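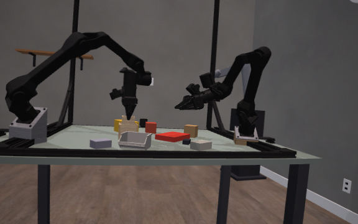

Our practice table in the simulator, both arms, left one over the jar

Two-arm sim: left arm always gets to the jar first and then everything goes sideways?
Posted by Elsie Mottram, July 2026

Hi all! I help out with the robotics club at Sedgwick (I'm a parent who once took one programming class, so please go easy on me) and we've signed up for the tabletop sorting challenge. All our work so far is in the simulator, and we're using the Flolo package for the arm control. The kids have to write a program that gets the loose objects into the gray bin using both arms, and every object placed scores points. You lose points if the arms touch each other.

Our trouble is the middle of the table. The jar is just left of center with the yellow block right behind it, and then there's the little black cube and the red cube off to the right. The kids told the left arm to come straight down on the jar and the right arm to reach in sideways for the red cube. Each one is fine when it runs alone. When we run them together the right arm stops short maybe one time out of three, and then the left one sits there waiting for it and the run times out. We've tried slowing everything down and that made it worse!

Also, the flat red slab. The right arm keeps going for it when we ask for the red cube. Same red as far as our color code is concerned, I guess? We have 16 kids and one laptop that can run this at a decent speed, so I'd love to walk in next time with something for them to try. Any ideas welcome, even the "you should have done this in May" kind.

Stuart Bloxham
Posted a reply

Had nearly this same thing with my group last season, so I feel your pain. Two separate problems I think.

First one. Your arms are probably both asking for the middle at the same time, and whichever planner gets there second sees the other arm as a wall and gives up. Slowing down makes it worse because each arm is sitting in the shared space longer. What we did was draw an imaginary strip down the center of the table and make a simple flag for it. An arm has to grab the flag before it goes into the strip and let go of it when it leaves. If the flag is taken, go do something else on your own side. The kids called it the bathroom pass and they understood it right away, way faster than when I tried to explain it with proper words.

In your layout the left arm has that pale lavender block over near the front, left of the bin, so it has something to do while it waits. The right arm has the navy block and the cream one. Do those first, then take turns in the middle. You'll have less stuff to bump too.

One thing to watch - when an arm fails in the strip it has to give the flag back. Ours didn't, and we spent 40 minutes one evening blaming the simulator. Put the release somewhere it runs no matter what happens.

Second one, the slab. Don't sort by color alone. Get the height of the thing as well. The slab is much lower and wider than the cube, so one extra check sorts it out. Our cutoff was a number in the settings file so the kids could fiddle with it without touching the code.

Dennis Goodall
Posted a reply

is your jar heavy in the settings? ours was and it slipped every time. we gave up on the jar and just did the blocks, still got 7th

Amanuel Tsegaye
Posted a reply

Stuart's flag is the right idea and I'd start there. I'd add that the direction you come in from matters a lot. Coming down from the top on the left and sideways on the right means the right arm's forearm is stretched across the table at about the height where the left gripper wants to be. Try having both of them come from above for the small cubes. It costs a second or so per pick, but the planner has a much easier time.

For the yellow block I'd wait until the jar is gone. With the jar in front of it you don't have much room for fingers.

On the one laptop thing, turn the graphics window off for test runs and just print the score. Ours went from painfully slow to 6 runs in a single club meeting. Then switch the window back on when they want to watch, which they will, constantly.

Elsie Mottram
Replied

Oh this is great, thank you all! The bathroom pass is happening. Dennis, I have no idea what the jar weighs, where do I look for that?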